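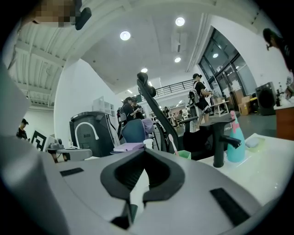
Sididano sourdough notes

I've been baking at home for a while and my notes were a mess, so I typed them up into one file. It covers 59 loaves, one row per loaf, last updated Jan 7, 2021.

What's in each row

Flour brand, water, salt, rise time, oven setting and a score from me. Most loaves use Brorel bread flour, but I switched to Jurić rye in April and my scores took a real dip (the crumb got so dense!). Water is a percent of the flour weight, up to 100 for the really sloppy doughs.

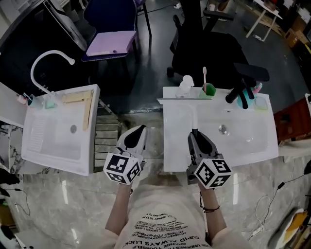 Known problems

I lost the rise times for 4 of the loaves, so those cells are blank. Please don't read them as zero! My old oven also ran hot, and I only bought a thermometer later on.

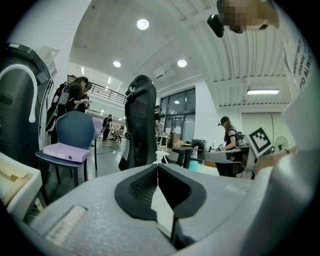 The scores are just my own taste, and I like a dark, chewy crust, so take them with a pinch of salt. There are 2 files in the folder: the table itself and my starter feeding log, which I call Jisero after the starter. Use any of it however you like, and if you spot a typo, send me a note and I'll fix it.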